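Part 4: Hats, caps and the top shelf

Okay, coats are hung, scarves are rolled, and now we get to my favorite part of setting up the Tikley hall closet. If you skipped ahead, go back and fit the two shelf brackets first (Part 2), or the hat shelf will tip forward the minute you load it. Ask me how I know!

Before you start, you'll want a soft clothes brush, a lint roller, plain tissue paper and the Mollico shelf bins that came in the flat carton.

1. Pull out every hat you own and put them all on the bed. Check coat pockets and the back seat of the car too.

2. Sort by how stiff they are. Anything with a hard brim goes in one pile, knit beanies in another, and soft paneled caps in a third. (Esi Annan sorts hers by color and it looks gorgeous, but then the heavy ones end up on top of the soft ones.)

3. Brush before you store. Go in one direction, starting at the button on top and following the seams down. Black wool and felt show every speck, so do those under a good light.

Note: go easy with the lint roller on fuzzy fabric. One light pass is plenty – press too hard and you'll pull up the nap.

4. Stuff the crowns with tissue. You want the cap to hold its round shape without stretching, so crumple the paper loosely and stop when the top stands up by itself.

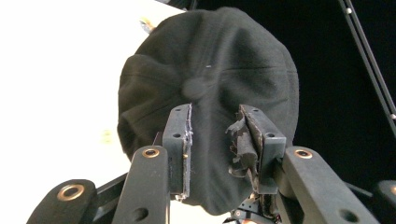 5. Set the caps in the bin crown up, side by side. If you really have to stack them, stop at two. Soft fabric picks up creases along the sides pretty fast, and a puffy fold that's been sitting there since November takes a lot of steaming to get out.

6. Slide the bin onto the shelf with the label facing you. Beanies can go in the bin next to it, folded once.

Caution: don't store anything damp, and keep wool away from the heating pipe if your closet has one.

7. Hard brims go last, upside down on their crowns, at the far end of the shelf where your sleeves won't catch them.

If a bin sticks on its way in, check that the shelf lip is facing down – mine was on backward for a whole winter. Replacement lips are part 604 on the list at the back.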